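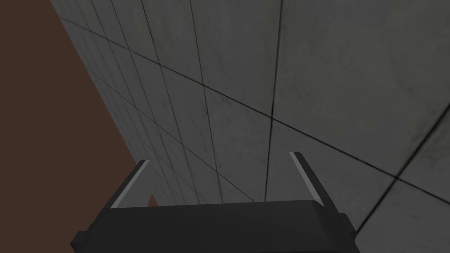 Render of the grey panel wall, oblique view. Panel texture is mottled with dark joints.

June 13, 2025

Tile and grout bench, Pleststead job

Picked up the absorption work again after leaving it through most of May. The question is still the same one: does the Clurgate grout darken at the edges because of the mix water, or because the tile beside it is pulling moisture out of the joint too early? The Hornurville tiles are a cement body, unglazed, and they drink a lot more than the porcelain we normally set.

Started with dry weights. Oven overnight at low heat, then into the cabinet to cool. The reference tile came out at 1,329 g on the big scale. Put it in the tub face down on the plastic spacers, water halfway up the edge, lid on. Kept the cut pieces separate so the sawn edges don't confuse things. Reference tile took up 58 g before it levelled off. I weighed it after blotting with a damp cloth, same as last time. A dry cloth pulls water back out and you get a low reading, so please use the damp one if you repeat this.

Grout mixes

Mixed in the small grey buckets, 511 g of powder to 126 g of water for the base mix. That is stiffer than the bag suggests and it was hard work getting it into the narrow joints. Slaked ten minutes, remixed by hand, no extra water. The second bucket was the same powder from the same bag with a splash more water, judged by eye, which was lazy of me. I'll weigh it properly next round. For now treat the wet mix as "wetter" and nothing else.

Boards were laid out as pairs. One side of each had the tiles set straight from the cabinet, the other had the tile edges sponged twice before grouting. All set in the Szilágyi white adhesive, which had been down long enough to be firm. Cleaned up with the hydro sponge, wrung nearly dry, diagonal passes.

What I can see so far

Dry edges with the base mix: colour is lighter along the tile and darker down the centre of the joint. It scratches with a nail along the light part. That matches what they were complaining about at Pleststead, where the powdery line ran along one side of the joint and the other side was fine.

Sponged edges with the base mix: much more even. A bit of shading at the crossings, probably where I went over it again with the sponge. Hard to scratch.

Wetter mix: blotchy on both halves. Pinholes in the dry half. Joint has slumped a little below the tile edge. I wouldn't use it on anything, but it was worth having on the bench to compare the colour.

So I'm leaning toward suction from the tile being the main trouble, with extra water making it worse. Don't want to write that up for the client on the strength of one afternoon. The colour will keep moving for a few days yet and the centre of the joints is still damp to touch.

Other notes

The cabinet door seal is loose at the bottom corner and the humidity reading wandered while I was setting up. Taped it for now. Need a proper strip of seal.

Small scale drifts if the fan heater is on. Turned the heater off and re-zeroed before the powder weights. The first batch was weighed before I noticed, so I threw it out and started again.

Somebody has been using the grout float for adhesive. The edge is ruined. New one is in the top drawer with tape on the handle, please keep it for grout only.

Sealer test is on hold until the boards have cured. We have enough of the penetrating sealer left for one coat on each pair, no more. I'd like to try it on the tile edges before grouting as well, though I suspect it will hurt the bond.

Next

Cover the boards with the loose plastic tonight and take it off in the morning.
Repeat the scratch check once the joints are an even colour.
Weigh the water for the wetter mix.
Cut a section through one joint on each board and look at the depth of the soft layer.
Ask Pleststead whether their tiler sponged the edges, and which bucket size he was mixing in.
Order grout, same batch number if the supplier still has it.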